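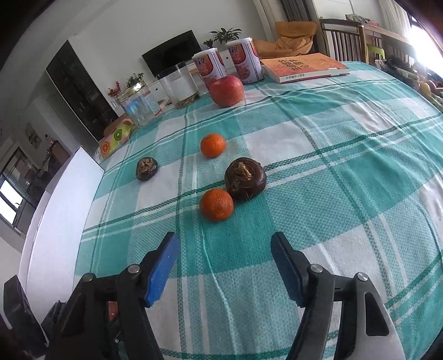 Merkotmont, August 19, 2022

Home | Reports | Partners | Contact

Progress report 2, Wilta email newsletter project

The subscriber list was cleaned before migration. Of 2,000 addresses, 476 bounced or were duplicates and were removed. A consent request went to the remainder; 1,244 confirmed. Mawuli Nyarko moved the confirmed records to the Brilleck server and set up the unsubscribe log.

Open rates are not reported for this period. Tracking was off until the sender domain was verified.

Pending: welcome message text (Ademir Moura), bounce handling rules. The first regular mailing is planned for October.

Etornam Agyeman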